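Visit report: Parthorpe handling cell demonstration
Posted November 1, 2023

We are pricing a two-arm cell for the Prunda site, to cover light food handling at the end of the line. Before going to tender I spent a morning at Parthorpe, the integrator that came second on our July shortlist. Nadine Zein, who runs their applications side, had set aside three hours and kept to them.

The building is a single-storey unit with offices at the front and the demonstration rooms behind. Visitors sign in, hand over a bag and are given shoe covers. The first half hour was a slide deck, most of which is on their website. The useful slide was the one on floor loading, and I have asked for it separately. Our mezzanine is the only free area at Prunda and the drawings we hold for it are old.

The task we asked to see was bun transfer: steamed buns out of a round steamer and on to a plate, with the lid already off. It is close to our own product in size and shape. The arms are fitted with two-finger grippers, and the fingers are a standard part. Ms Zein was clear that a soft finger set would be quoted as an option, at 517 pounds a pair, and that we should expect to replace them as a consumable. I have put two pairs a year into the running costs until we have wear data of our own.

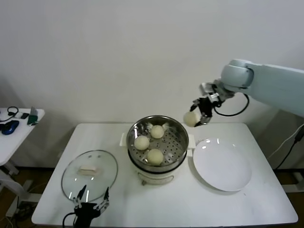
Cycle time was discussed at some length. Parthorpe will not commit to a figure until they have had our product for a trial, and I think that is reasonable. The trial is charged at 1637 pounds, refunded against an order. It covers one product and one container. A second container, such as the deep tray we use at weekends, would be charged again in full. I asked for that to be reconsidered and have not had an answer.

Points for the budget, in the order they came up:

Guarding. Not included in the headline price. They recommend a scanner on two sides and a fixed panel on the third. Hijazi, who did the guarding on our palletiser, can quote for this directly and will probably be cheaper.

Food contact. The standard fingers are not supplied with a declaration for direct contact. The soft set is. This more or less settles the option above, and it should move into the base price when we compare bids.

Cabling. Worth a line of its own. External cable runs at the wrist are a cleaning problem under our hygiene rules, and a sleeve or an internally routed wrist has to be specified at order. Retrofitting a sleeve means recalibrating the arm.

Training. Two days for up to four operators, at Parthorpe. On-site training is 3057 pounds plus travel. Given our shift pattern I would pay for the on-site version.

Spares. They hold grippers and wrist cables in stock. Joint modules come from the manufacturer, with a quoted lead time of 56 days. We would either carry one ourselves or accept the downtime — my preference is to ask for a loan arrangement in the contract.

Vurnetti, the other bidder still in play, include guarding and training but have so far offered only a video. I don't think we can score the two side by side until we have stood next to their cell as well.

Actions: samples to Parthorpe once purchasing has raised the trial order; Hijazi to be asked for a guarding quote; mezzanine survey to be booked before either bidder visits site. The tender return date stays as it is for now.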